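Week 3 handout: notes from the Valtis open day

For those of you who missed the coach, and for those who came but spent the afternoon in the café, I've written up what I'd like you to have in your folders before the seminar. It isn't a full report. I was scribbling on the back of the programme and ran out of room by lunch.

We went to Valtis because they run an open day every February and let students stand very close to things. The morning was a talk by Gemechu Beyene, who looks after their household handling work. He talked for 60 minutes without slides (brave!) and most of what follows comes from him, with my own grumbles mixed in.

His main point was that picking things up is still the hard bit. We covered arm movement in week 1 and you all did well on it, but getting a hand to the right place is only half the job. Then it has to close on something that might be squashy, or shiny, or round and keen to roll off. He asked us to think about everything on our bedside table and how differently we hold each bit of it. I tried this at home and got quite lost in it.

The way they teach this is by having people do the job first, with a gripper in each hand, while the movements are recorded. You squeeze, the two fingers close, and the recording of what you did becomes a lesson for the machine later on.
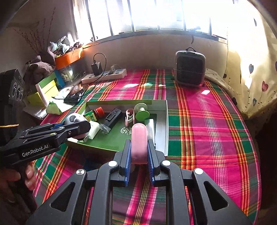

What I hadn't expected was how much they care about mess. Gemechu said a neat bench teaches you about neat benches, and that an early Zornia trial had gone badly for exactly that reason: lovely results in the lab, hopeless in a real bedroom. So now they want ordinary rooms, with cables and patterned cloth and sun coming in at the window.

After lunch came the hands-on session in the Negash room. Each group had 14 tries at moving small things from one side of a tray to the other. Write down how yours went if you haven't already – I want the failures too, especially the ones where you couldn't say what went wrong.

For the seminar, please read the Mavisier booklet (page 204 has the diagram of the finger linkage, ignore the one before it, it's printed upside down). Then pick one object from your own room and write half a page on how you'd grip it with two flat fingers. Where would you hold it, and which way up? No spoons, please, I had far too many spoons last year.

Bring your lab coats back as well. Mine's still on the coach, I think.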